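Drestham Shared Workroom — users' meeting
Minutes, July 2026

Present: Milagros Segura (chair), Leire Barrios, Lucía Calvo, Begoñe Olmedo (minutes)
Apologies: Begoña Urquijo

1. White table
Leire reported that the top is scuffed and has old adhesive residue on it. Lucía said washing-up liquid had not shifted the residue.

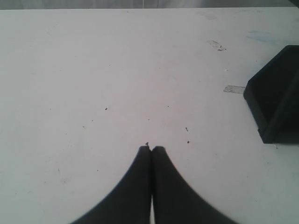
Milagros asked who should clean it. Leire will, before the next meeting, using the citrus cleaner from the cupboard.

Lucía asked that labels be peeled off items before they go on the table. Agreed. A replacement top was discussed — Nutberg quoted £104 — and put off until December.

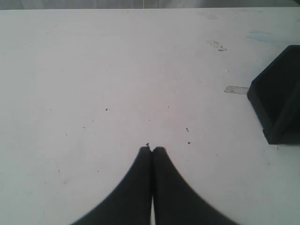
If the cleaner does no good, Leire will bring two more quotes. Milagros would prefer to keep the same size so that the covers still fit.

2. Black rack and mugs
Begoñe asked whether mugs should go on the rack or back in the kitchen. Agreed that the two trays may be used for mugs during the day, and that mugs go back to the kitchen at closing. Lucía wants the hook kept for the tea towel. Agreed.
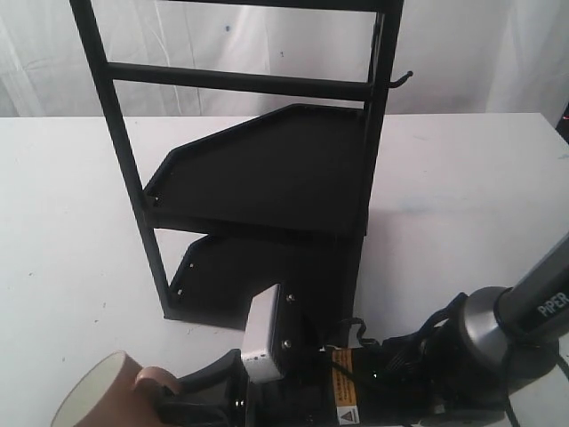

3. Any other business
Begoña sent a note asking for 6 more tea towels. Lucía to order.

Meeting closed.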